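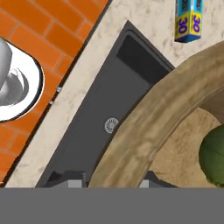
Can a robot put your groceries away yet? I spent an afternoon finding out

By Hye-jin Won
29 Jul 2024

I have been promised a robot that does the dishes since I was in second grade, so when Stoler, a small company that trains software for home robots, asked if I wanted to come by and see how far along the chores are, I said yes before I finished reading the email. (I also asked if they would take my laundry. They would not.)

Stoler works out of the second floor of an old print shop in Clestammont, above a place that fixes bicycles. There are eleven people and one very loud refrigerator. Most of what they do happens on screens, in kitchens that exist only in a computer, and that was the part I was least excited about going in. I wanted to see a machine drop a plate. What I got was a long afternoon of watching simulated counters, and I ended up liking it a lot more than I thought I would.

The task they showed me first was the kind of thing you or I do without waking up all the way. There's a stone counter with a sink in it, a big wooden bowl with something round and green inside, and a tall carton standing for whatever you brought home from the store. You get the robot's own point of view, so the two fingers of its gripper poke up at the bottom of the screen and everything else is whatever happens to be in front of them. The bowl covers part of the sink. You can see only a piece of the green thing. I guessed cabbage, then changed my mind, and I have been buying cabbage for thirty years!

That turned out to be a useful mistake to make in front of engineers. Dong-geon Ahn, who runs the kitchen tasks, told me that guessing from half a view is most of the job. "People think the hand is the problem," he said. "The hand is a problem. But first it has to decide what it's looking at and which part of it is the edge."

He let me try driving with a pair of handheld controllers. The assignment was to take the vegetable out of the bowl and set it on the counter. I have made dinner nearly every night of my adult life and I could not do it. I pushed the bowl. I closed the fingers on nothing. I somehow got the arm tangled up with the faucet, which I hadn't been anywhere near as far as I knew. On my last try I got hold of the thing, lifted it maybe an inch and watched it roll right back where it came from. Ro-un Myung, who was sitting next to me eating a sandwich, said that was a pretty normal first day.

The software does better than I do. How much better depends on the chore, and the company was more open about this than I figured they would be. In the last round of testing they ran 2177 attempts across their whole set of kitchen jobs. Picking one object up off a bare counter now works nearly every time. Taking something out of a deep bowl works a bit more than half the time. Anything with a door, like getting a cup into a cabinet and closing it again, still fails more than it succeeds. And when you string 3 chores together, say clear the sink, put the produce away, shut the cabinet, the whole chain holds up in around 20 percent of tries.

I asked Dong-geon if that number bothered him. He said it was in the single digits back in February, so no, he was in a pretty good mood about it.

Then there's the step from screen to real kitchen, and here I got a cooler answer from someone who doesn't work there. Kyung-hwa Ko manages the back room at Du Plessis, the grocery and deli on the other side of the river, and she has had two trial machines through her store in the last couple of years. One of them moved crates and she'd take it back tomorrow. The other was supposed to unpack mixed produce into bins. "It was gentle, I'll give it that," she told me over the phone. "But my guy does a case of lettuce in the time it took to think about one head." She also pointed out that a person unpacking lettuce is answering a customer, kicking a mat flat and noticing the cooler is making a funny noise, all at the same time. She pays for that too, she said, even if it isn't on the job sheet.

The Stoler people didn't argue with any of this when I brought it back to them. Seung-woo Gil, who handles the handoff to real arms, said the practice kitchens are there so the robot can fail cheaply. You can change the floor, the counter, the bowl, the light, and run it all again overnight without mopping. What they don't give you yet is stickiness, or a leaf that tears, or a bag that sags when you pull on it. He has a real test kitchen at the end of the hall for that, with a secondhand sink and a lot of paper towels. On the day I visited the arm in there was waiting on a part, so I can't tell you how it does. I was sorry about that. I had really hoped to see it try an egg.

So where does that leave those of us with a full sink tonight? If your chore is moving one solid thing from one clear spot to another, a machine can probably do it, slowly, if you can afford the machine and don't mind it standing in your kitchen. For anything that involves a pile, a lid, something floppy or a kid walking through, I wouldn't cancel your plans. Dong-geon's own guess is that shops and hotel kitchens will see useful help years before houses do - counters there stay put, and somebody is paid to keep them clear.

The next version of their software, which they call Sistus, goes to its first outside testers this fall, and they're looking for 2 local kitchens willing to be scanned and copied for practice. It takes a morning, they pay a small fee, and you don't have to tidy up first. Seung-woo said they would prefer you didn't. I put my name down. They have been warned about the drawer next to the stove.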